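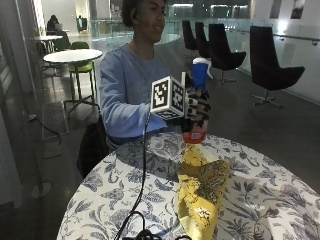 Sensor glove on, spray bottle in hand, at the round table.

Cleaning staff being asked to wear sensor gloves, what happens to our jobs?

Posted 14 September 2022 by mopandbucket

Hello all, long-time reader and I've finally worked up the nerve to post. I clean tables and common areas for a mid-sized contractor called Tilis, and I've been with them since before they had proper uniforms. In April our manager told us the company had signed on with an outfit named Ivov, who want to build a machine that can wipe down tables. To do that they need recordings of people doing the job, so they're asking for people to sit at a table with a black glove on, a marker cube on the back of the hand, and go through the motions with a bottle and a cloth. The photo gives you an idea of the setup.

The sessions are paid at our normal rate and they say it's optional. My trouble is that I'm torn. Part of me thinks it'd be a nice change to sit down for a shift (my knees would certainly favour it!), and part of me feels like I'd be teaching my own replacement how to hold a spray bottle. A few of the older hands won't go near it. The younger ones think we're being silly. Has anybody been through this at their own workplace, and what should I be asking before I sign anything?

tidewater_jan
Oh, I feel for you, I really do. We went through something very similar at the conference centre where I work, only with a company called Kettunen, and I was one of the ones who said yes. I did 2 weeks of it. The work itself was dull but gentle, the same small job over and over with a different cloth or a different bottle, and I got a bit of a sore wrist by the end, so do ask for proper breaks and get them written down.

As for what changed, we have one machine now and it does the long straight tables in the big hall, 200 of them on a busy night. It doesn't do sticky, it doesn't do chairs, and somebody has to go round behind it and move the salt shakers back. None of us was let go, but when two people retired they weren't replaced, and I think that's the part to keep your eye on. The evening shift is also a lot quieter than it used to be. I miss the chatter more than I expected to.

Things I'd ask: who keeps the recordings, whether your face is in them, whether they can be sold on to somebody else, and whether saying no will count against you when the rosters are drawn up. Get the answers in an email if you can. And if you have a union rep, please have a cuppa with them first!

greyhoundlane
Just do it, it's easy money. They paid us a 456 dollar bonus at Jelov on top of wages.

patientlabour
I'd be a little careful with the answer above, as a bonus is lovely but it's gone by the next rent day. I used to help with rosters at a hospital laundry that brought in folding machines, and what made the difference there was that the staff asked for training before the machines arrived. Four of them learned to clear jams and do the daily checks, and they moved up a pay grade for it. The ones who waited to see what would happen mostly ended up with fewer hours.

So if your manager is in a good mood about all this (and they usually are at the start), it's a fine time to ask who is going to look after the thing once it's on the floor, and whether that could be you. One company I know of wanted 1,000 recordings before it would even start testing, so you may have more time than you think.

mopandbucket
Thank you both, and greyhoundlane too. I hadn't thought about the recordings being passed on, and I've sent an email this morning asking about that and about the breaks. I'll come back and let you know what they say.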